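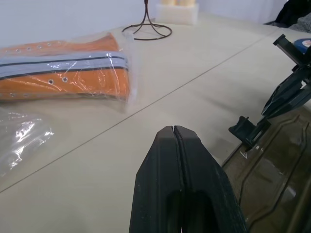 Two Tables and a Shoe That Isn't One Yet

There is a seam down my worktable. I say "down" because that's how I talk about it when I'm being polite. The table is two tables pushed together, both a light beige that the listing called Oat, and the line where they meet collects everything I own that is smaller than a lentil. Thread ends, chalk dust, one brass tack that I can see and cannot get. I've tried a butter knife and I've tried a magnet, which is how I learned that brass doesn't care about magnets.

Anyway, the orange uppers.

For anyone who wandered in from the bread posts, the upper is the part of a shoe that isn't the bottom. You can buy them already cut and punched, in their own plastic bag, and then the rest is your problem. Mine are bright orange canvas with a wide gray-white band across the middle and thin black stripes along both edges of the band. I'd call the look gym teacher, 1978. I ordered them in July, at one in the morning, from a small outfit called Hutoson, when I should have been asleep and had strong feelings about orange.

The metal eyelets were already in when they came, silvery rims and all. This was the selling point. I have set eyelets by hand exactly once, on a pair of gray house shoes for my brother, and out of that experience I got one good eyelet, a number of ovals, and a dent in the kitchen counter that my landlord is going to have opinions about someday. I will pay extra to have a hole arrive finished.

What I have not done is take them out of the bag for good. They go in, they come out, I hold them up to my foot, I think about the toe, and they go back in. Canvas picks up everything. My first pair, the navy ones, had a faint gray thumbprint on the left heel before they ever had a sole, and I wore them for a year knowing exactly where it was. So the orange stays bagged until there's a clear surface and clean hands at the same time, and those two have yet to meet in my house.

The bags themselves are their own subject. I can't throw one away. Every crinkly clear bag that comes through here gets flattened out and set aside for "parts," and then sits there looking like trash until I need a bag, at which point I open a new one. The shine off them in the afternoon is something else. From across the room the table looks like it has a lake on it.

Jin-sol Ham, who taught the shoe class I took and who still answers my emails with more patience than I've earned, has a rule about this. Nothing goes on the table that isn't part of the step you're on. When you're lasting, it's the last, the upper, the pliers and the tacks. When you're gluing, it's glue, brush, scrap card. Her table is wiped between steps, with an actual cloth. I wrote the rule on an index card and I believe the index card is under something.

But I did try it this month. I took everything off both tables, and I mean both, including the mug of pencils that has been there so long it left a ring. I put it all on the bed, which guaranteed I'd deal with it before night (I slept on the couch). Then I let things back on one at a time, if they had to do with the orange shoes.

Here is what turned out to have nothing to do with the orange shoes: a Zestik glue pen, dried solid with the cap on. A second Zestik glue pen, same condition, bought to replace the first. Half a zipper. A leather swatch book from Rathnayake that I keep because it smells good. The instructions for a sewing machine I sold. 20 wooden clothespins, which I counted because I'd been claiming for weeks that I couldn't find any and had gone out and bought clips. A jar of seam dust, saved for reasons that must have seemed sound.

It took most of an evening. The table, when it was bare, was a nicer table than I remembered. Smooth, a bit of glow to it under the lamp, and you could follow the seam all the way up to the back corner, where it sort of gives up. I've decided the seam is useful. One side is for the step I'm on and the other side is for the step I keep insisting I'm about to be on. Jin-sol says this is just the rule with a loophole cut in it, and she's right, and the loophole is where I live.

As for the actual making of shoes, there's been some. I've traced my insoles, redrawn the left one because my left foot is apparently a different shape than it was in the spring, and cut a test pair out of cereal box. I've picked the thread, a waxed off-white from Nostitz that comes on a spool so big I'll be leaving it to somebody in my will. The soles are ordered. They're plain gum rubber, the color of a pencil eraser that has been around a while, and I think they'll go with the orange if you don't think too hard, and people who are looking at orange shoes generally aren't.

The part I'm putting off is lasting, where you pull the canvas down over the form and tack it, and it either comes out even or the stripe goes wandering across your foot like a road on a hill. With a plain upper you can fudge it. With a wide pale band edged in black, everyone on the bus will be able to see which way you pulled. I did not consider this at one in the morning. I considered only that it was orange.

Jin-sol's advice was to mark the center front and center back with a pin, tack those two first, then go side to side, a little at a time, and step away from it every so often to look at the band from standing height. She also suggested practicing on some cheap muslin. I have muslin. It's on the bed with the clothespins.

Next post will be lasting, or it will be about getting a brass tack out of a table – I'm honestly about even on which one I get to first. If you have a method that doesn't involve lifting one of the tables, please put it in the comments. I already lifted one of the tables. The tack went under the other one and then came back.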